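# Why Do Checks and Plaids Look the Way They Do?

Go find a checkered thing in your house. A shirt, a blanket, a dish towel, anything with squares on it! Now put your nose right up close to it. Closer. Can you see the threads?

Almost all the cloth around you is made of threads. In woven cloth, the threads go in two directions. The ones that run up and down the loom are called the **warp**. The ones that go side to side are called the **weft**. (Here's how I remember it: weft goes from right to *weft*. My teacher, Ye-ji Nam, taught me that one and I still say it in my head.)

A loom is a frame that holds the warp threads nice and tight. The weaver slides the weft over one thread, under the next, over, under, over, under, all the way across. Then back again! Do that enough times and you have cloth.

## So where do the squares come from?

Say you set up your loom with 6 beige threads, then 6 white threads, then 6 beige, and keep going. That gives you stripes up and down. Now weave across the same way: 6 rows of beige, 6 rows of white. Stripes again, going the other direction.

Where beige crosses beige, you get a solid beige square. Where white crosses white, you get a solid white square. And where beige crosses white? You get a mix! Each thread is still its own color, but the threads are so small that your eyes blend them together into a pale, in-between shade.
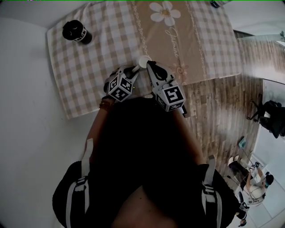 Weavers have loved this trick for a very long time, and you can spot squares on all sorts of things once you start looking. Picnic blankets have them, and so do pajamas and school skirts. Beige and white checks, like the ones on this tablecloth, are soft and quiet. Red and white checks are much louder! Try squinting at any checkered cloth from across the room and see if the squares start to melt together.

One warning, though. Some checks are printed, which means the squares were stamped on top of plain cloth with ink or dye. Flip the cloth over. If the back is a lot paler than the front, it was probably printed.

## Make your own

You need a square of stiff cardboard and yarn in two colors.

1. Ask a grown-up to help you cut 11 little slits along the top edge and 11 along the bottom.
2. Wind yarn up and down through the slits. Change colors halfway across.
3. Weave over and under with your first color until you're halfway up.
4. Switch to the second color and keep going.

You'll end up with four big blocks: two solid ones and two mixed ones. My friend Ehsan Talebi made his in orange and purple and the mixed parts looked brown from the doorway, which surprised us both!

Don't pull the yarn too tight or your cloth will get skinny in the middle. Mine did, the first time. I use it as a bookmark.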